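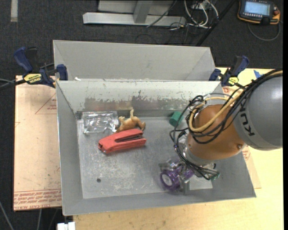
Scuffed grey metal bins: repaint, line, or leave alone?

Farkside Shed and Storage Forum > Workshop and Garage > Bins, Tubs and Shelving

gumnut_dave
10 Oct 2025

G'day all, long time reader, don't post much. I've got two grey metal bins that sit hard up against each other and I can't decide what to do with the front one. The back one is still pretty tidy inside, nice smooth wall. The front one has had a hard life. The floor is all pale scratches and cloudy patches, and there's a band along the far wall where the paint has chipped, whitish up top and darker grey underneath with some brownish smears. You can see it in the photo at the top.

I got them from the tip shop out at Pestside eight years ago and they've been the best storage I own. The front one is the everything bin. Right now it's got the red stapler-looking thing, a little tan toy animal on its side, a clear block and a small green cylinder, so you can tell my sorting system is going really well!

So do I strip it and repaint, put a liner in, or stop fussing? I was quoted $349 to have the pair done properly at a powder coater and nearly choked on my coffee.

mallee_magpie
Leave it. Paint inside a bin is a consumable. You'll spend a weekend sanding, it'll look beautiful, then you'll throw a stapler in and be right back where you started. Mine are uglier than yours and the screws don't care.

tinshedtess
Disagree with magpie (as usual, sorry mate!). The scratches on the floor I'd ignore, but I'd want to know what those brownish smears are before doing anything. If it's grease or old glue it'll wipe off with a bit of metho. If it's rust coming through where the chips are, it'll keep creeping under the good paint and you'll be dealing with a bigger patch later. Rub it with a white rag and see what comes away.

mallee_magpie
It's a band on the inside of one wall, Tess, not the hull of a ship.

tinshedtess
And my old tool chest was a small patch on one corner until the corner came off in my hand.

bluewren62
Is that a hole down the lower left of the floor or just a dark mark? If it's a hole I'd check around it for bare metal while you've got the rag out. Water loves an edge like that. Also wondering about the clear thing in the corner, is it a solid block or a little container? I've been hunting for clear boxes for my bead tins and that one catches the light very nicely.

gumnut_dave
Haven't had a proper go at that spot yet, will do when I empty the thing. The clear one came in a mixed box from a garage sale and I've kept it purely because it's pretty. Not parting with it, haha.

Tess, rag test is a good shout. I've got metho in the laundry.

shelf_life
I did three of mine last April with Vultard bin enamel, the grey one. It was $62 for the tin, which hurt, but I've got heaps left. Couple of things I learned the hard way:

Wash it with sugar soap first, then rinse it more than you think you need to.
Sand the chipped edge until you can't feel the step with your fingertip. I skipped this on the first bin and every chip shows through like a map.
Don't put anything back in for a full week. It feels dry the next day and it isn't. I've got the outline of a spanner in mine forever.

On the sloping sides do thin coats or it'll run down and puddle at the bottom.

mallee_magpie
"I've got the outline of a spanner in mine forever" is the best argument for my side so far.

shelf_life
Fair, I walked into that one.

possumonthefence
Third option, rubber matting. I cut a bit of ribbed mat for the floor of mine and it's been brilliant, so much quieter when you chuck things in, and small round stuff doesn't roll to the other end every time you bump it. Your green cylinder would stay where you put it! The matting won't do anything for the wall but you hardly look at the wall once the bin's full.

tinshedtess
Only if it's lifted out and dried now and then. Mat on bare metal in a damp shed is how you grow rust on purpose.

possumonthefence
My shed's dry as a biscuit so I've never had the problem, but yeah, point taken if Dave's isn't.

bluewren62
Can I put in a vote for sorting before painting? If the bin behind is as empty as it looks, that's half the job done. Toys in one, tools in the other. I put anything I can't name in an ice cream tub and if I haven't needed it in eight weeks it goes to the op shop. Also there's a scrap of something white sitting at the left end of the join between the two bins. That'd drive me spare. I'd have to fish it out before I could do anything else.

gumnut_dave
Well now I can't unsee the white scrap, thanks very much.

Okay, where I've landed: metho and rag on the wall first. If it comes up clean I'm leaving the paint alone and trying the mat on the floor (shed's a bit damp in winter so I'll lift it out when I remember). If it's rust I'll sand that band and borrow shelf_life's method, one wall only. Not paying for powder coating, I'd sooner spend it at Thái down the road, their pho is unreal.

mallee_magpie
So you're leaving it alone. Excellent.

tinshedtess
He's testing it first, which is what I said on page one!

shelf_life
Post a pic of the rag, Dave. And if you do end up painting, I've got most of a tin of that enamel you can have if you're ever over my way, it's only going to skin over otherwise.

gumnut_dave
Legend, I'll send you a message.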